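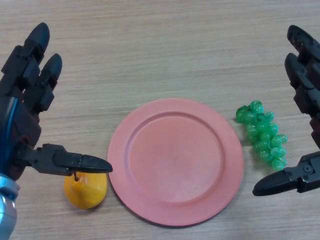 Kirton Early Learning Center – Department of Play Resources

Play Food and Tableware Loans: Frequently Asked Questions
Last revised Nov 21, 2021

The Department lends sets of play food and tableware to families, home child care providers and partner classrooms. The answers on this page apply to all loans made from the Kirton resource room. Questions about puzzles, dress-up clothing and large equipment are covered on separate pages.

Who may borrow a set?
Any household with a child enrolled at Kirton may borrow, as may any registered home provider in the Kirton area. Classroom staff at partner sites should borrow through their site coordinator. A borrower must be at least 18 years of age and must have a signed loan agreement on file.

How many sets may I have at one time?
Households may have 2 sets on loan at one time. Home providers and classrooms may request more by writing to the Department. Requests are considered in the order received.

How long is the loan period?
The standard loan period is 20 days. One renewal is permitted if the set has not been requested by another borrower. Sets borrowed in October for fall family events may not be renewed.

What is in a set?
Contents vary. Most sets hold a selection of pretend fruit or vegetables and at least one plate. The Rashidi set is the general fruit set and is the one most often requested for table-setting and snack-time play. The Dellora set consists of vegetables and serving bowls. Each set is packed with a printed contents card, and borrowers should check the card against the contents before leaving the resource room.

May I request a particular color of plate?
Yes. Plates are held in several colors, pink among them. Requests are met when the color is available. A plate of another color may be substituted without notice.

My child calls the yellow fruit a mango. The card says pear. Which is correct?
Several pieces are simplified in shape, and the yellow stemmed fruit is often read both ways. The contents card uses one name so that returns can be checked. Families are free to use any name at home, and teachers commonly let the children decide.

Are the pieces suitable for children under three?
Not all of them. Grape bunches, pieces with stems and any item that can be pulled apart are reserved for children three and older. Borrowers with younger children in the home should ask for a toddler set, which contains large, one-piece items only. All play with borrowed pieces should take place under adult supervision.

May the plates be used for real food?
No. Plates in the loan sets are for pretend play and should not be used to serve meals or snacks. They should not be placed in a microwave or conventional oven.

How should the pieces be cleaned?
Wipe each piece with a soft cloth, warm water and mild dish soap, then rinse and allow it to air dry completely. Grape bunches need additional attention between the berries; a soft brush works well. Do not use a dishwasher, bleach or scented wipes. Please return all sets clean and dry.

How can a set be used at home?
A clear table and a few pieces are enough for a young child. The Department suggests beginning with one plate and two kinds of fruit set beside it. The child may be asked to place a fruit on the plate, to move it next to the plate, or to serve a named fruit to a family member. Older children may sort by color, take orders for a pretend restaurant, or set places for guests. A printed activity sheet is available on request in English and Spanish.

What happens if a piece is lost or damaged?
Notify the Department as soon as possible. There is no charge for the first lost piece in a school year. Replacement charges for further pieces are listed in the loan agreement. Cracked pieces should be taken out of play at once and returned with the set – please do not attempt to glue them.

How do I reserve a set?
Reservations are made through Kindix, the Center's online booking page, or in person at the resource room. The collection now holds more than 400 pieces, and the Kindix listing shows which sets are on the shelf. Reserved sets are held for 45 hours and then released to the next borrower.

May I donate play food from home?
The Department accepts donations that are clean, unbroken and free of batteries. Crocheted and felt foods are not accepted at this time.

Whom should I contact?
Loans and renewals: Marama Donnelly, Resource Room Supervisor
Lost or damaged pieces and donations: Cormac Keane, Collections Assistant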